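Kyung-tae Song has repaired accordions in Trudmont since he was 30. He gets through close to 200 a year, most of them mailed in by owners who found one in a relative's closet.
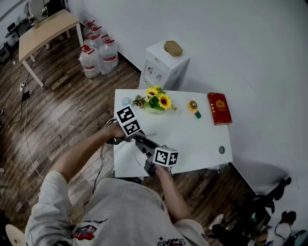

"People ask what it's worth before they ask if it plays," he says. "Usually the wax has dried out and the reeds are loose. That's a week of work."

A full rewax at Song runs $872. He used to charge less - "too much less," he says - and raised the price in August after his leather supplier in Zollstead closed.

He turns down anything with mold in the bellows. "I tell them to keep it on a shelf. It still looks nice."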